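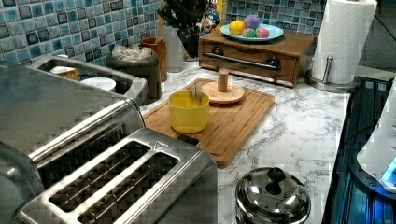 *Long-slot toaster, blue tiles, breakfast time. Free to use with this release.*

**Kallero brings back its bitter orange marmalade, and this time there's a dark one**

12th December

Hello from all of us at Kallero! I'm Athina Karamanlidis, I make the marmalade and, when Lenni is out on deliveries, I write the press releases too, so forgive me if this one rambles a bit.

The short version for anyone on a deadline: our Bitter Orange goes back on sale in the new year, in the same squat jar as before, and it has a new companion called Zolis. Zolis is the dark one. It's cooked for longer with a spoonful of black treacle, the peel is cut thick, and it tastes (to me, anyway) like the marmalade my grandmother kept at the back of the cupboard and didn't offer to visitors.

We've been asked for a dark marmalade ever since we started, and I kept saying no. The early batches were horrible. One set so hard that Lenni Kuusisto, my business partner, bent a spoon in it. We finally got it right in August, which is a silly month to be standing over a boiling pan, but we had oranges in the freezer and I was feeling stubborn.

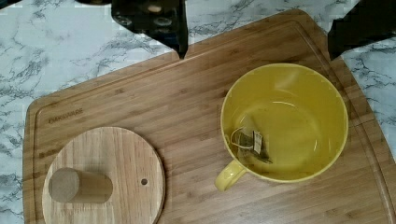
**NEW IN THE RANGE**

**Bitter Orange**, medium cut. Bright, sharp, sets softly. Same recipe, with slightly less sugar than last year.

**Zolis**, thick cut. Dark and sticky and very good with cheese. Urmas Krūmiņa, who runs the Hilier deli and tasted more trial jars than anybody should, has been putting it on ham sandwiches. "I didn't think I liked marmalade," he told me. "I've got through a jar since the weekend and I'm not sharing the next one."

We're making 700 jars of Bitter Orange and just 100 of Zolis for the first run. If it goes well there'll be more in spring, freezer space permitting!

The oranges come from the Sfakianakis family again. Stelios Papadakis looks after the picking for them and rings me when the fruit is ready, usually while I'm doing something else. It all arrives unwaxed, with the odd leaf still attached, and then we're up to our elbows in peel for days.

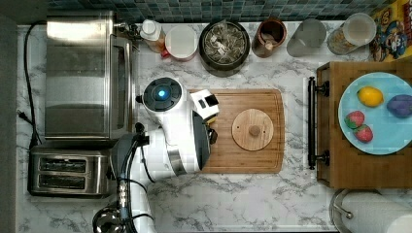 People always want to know what to do with marmalade once they've had it on toast, so we've put together a little recipe leaflet with Farzad Esfahani, who cooked for our summer suppers. There's a sticky pudding, a glaze for carrots and a salad dressing I was rude about until I tried it. The leaflet is free with any order of 3 jars or more while we've got copies.

Both marmalades will be sold at the Hilier deli and from our own counter. A jar of Bitter Orange is £4, and Zolis is a little more on account of the longer cooking.

**Samples and interviews:** ask for Lenni or me at Kallero. Mornings are best, as the pans go on after lunch and I can't hear the phone. Please say which marmalade you'd like to try, or just say both.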